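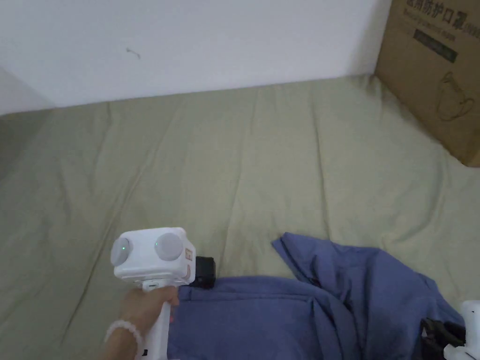

You've got to start on the bed, she told me down the phone, because the floor makes everybody careless and the table is never as big as you think. And pull the sheet straight first!

I pulled the sheet straight. I had one T-shirt left to fold and the whole afternoon to do it in, and I was as happy as I'd been all year. The van from Erkow was booked for six, booking number 3847, and by the next morning I would be living in Zovmont, up the hill from the ferry, in two rooms I had only ever seen in the rain.

The blue T-shirt had come from the shop at Zirulau, the summer we all went swimming before breakfast. It had faded a bit at the shoulders and I loved it more for that. I had saved it for last on purpose. You don't just drop a shirt like that in with the towels.

"Bottom edge first," she said. "Both corners. Then up."

"My mother did the sleeves first."

"Your mother ironed hers afterwards. Are you going to iron it afterwards?"

I was not.

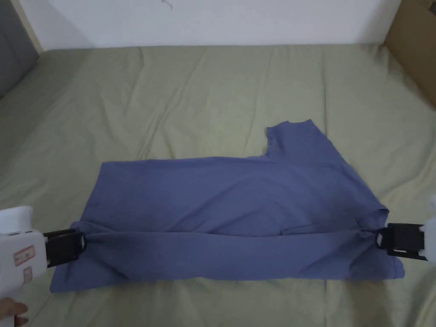
So up it went, and the sleeve flopped out, and I laughed so loudly that she wanted to know what had happened. I told her it looked like a badly made pasty. She said to lay it down, smooth it out from the middle and go again, there was no shame in it, she had once folded a fitted sheet 20 times in a row for a bet and lost. I smoothed it out and went again. It's a lovely thing, cotton that has been washed that often – it almost wants to lie flat, it only needs a bit of encouragement.
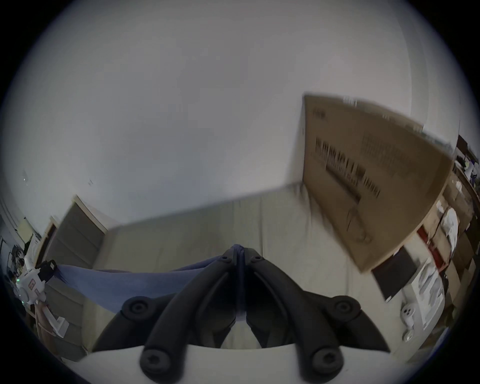
I had lived in that room for six years and never given the furniture much thought. Mr and Mrs, we used to call the cupboards, on account of how they stood there side by side and didn't get on. Now that I was leaving I was suddenly very fond of them both. The grey one with the white trim had held every winter coat I owned, and I gave its door a pat on the way past with the T-shirt over my arm, then walked back to the bed and put the phone down on the pillow I'd already bagged up in the corridor, and had to go and fetch it again.

"Where have you been?" she said.

"Saying goodbye to a cupboard."

"Good. Did you do the lamp?"

I had forgotten the lamp! It was in the bathroom, of all places, wrapped in a bath mat. I said goodbye to that as well, though it was coming with me.

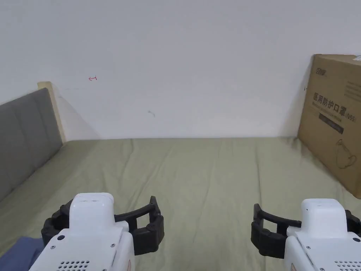
Third try, and it came out right. Hem to collar, sides in, one more turn, a neat blue parcel you could have put in the window at Ng's on the high street. I carried it out to the suitcase in the hall and came back for a last look. No pillows now, only the green sheet with its creases running down slantwise from the wall, and I thought about every book I had finished there, and the November I had flu and ate nothing but toast. Then I thought about the ferry, and the hill, and which window would get the sun in the mornings.

"Well?" she said. "Is it square?"

"It's perfect."

"Then do the sheet," she said. "That one you'll need two people for. I'm on my way."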